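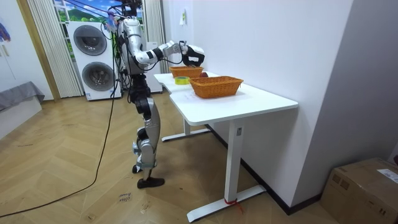
The two orange baskets on the white desk, with what looks like an apple between them. Rear one smaller job, front one the big rectangular one!

Baskets and the Big White Desk

Welcome to the basket page, which a few of you have been asking me for ever since I went on and on about wicker in the April newsletter. It's a short gallery and I make no apology for the amount of orange in it.

I've wanted proper woven baskets for the workroom for ages. We had cardboard trays before, and they did the job until the corners went soft and everything slid out whenever you picked one up. I looked at plastic tubs (cheap, stackable, a bit sad) and at wire ones, but small bits drop straight through wire and I'd have been on my knees with a torch every evening. Then I went into Rathnayake in Cernton for a lampshade and came out with wicker. No lampshade. I still need a lampshade.

The colour is a warm orange, sides and rim alike, and it's lovely against the plain white top. I did wonder if it would be too much in a room with a wooden floor, but I think the boards help. The range is called Clollen and it comes in 3 sizes, if you're hunting for them. The shop's order code is 2611, and you'd do well to quote it because the first time I rang they very nearly sent me green.

A word on the desk, as I get more questions about it than about anything I put on it. White top, rounded corners, white steel frame underneath, and a long flat foot bar that sits on the floor. The rounded corners are my favourite part. My last desk had corners like a chisel and my hip knew all about it. There's a notch in the edge of the top as well, and a little red strap tied round the bottom of the front leg, for those who like spotting details. The desk came from Kusevov and cost me £223 second-hand, delivery included, and I was so pleased I told the man on the phone, which is no way to haggle.

How I like to set the baskets out: the large one towards the middle, where you can reach into it from either long side, and the other up at the far end. Leave a gap between the two. I used to push them right up against each other and the rims caught every time I lifted one.

Lợi Mạch asked whether wicker marks a white top. Mine hasn't so far, but I lift and don't drag, and I wipe the underneath with a barely damp cloth when I remember (not often). Crumbs and dust do get into the weave. A dry pastry brush is brilliant for that, much better than the hoover nozzle, and you can get one for next to nothing.

If you've got baskets of your own, do send me a photo through the contact page and tell me what you keep in them. Round ones welcome too, though I've never got on with a round one on a desk. I'm still looking for something similar with a lid, so tips on that would be very gratefully received!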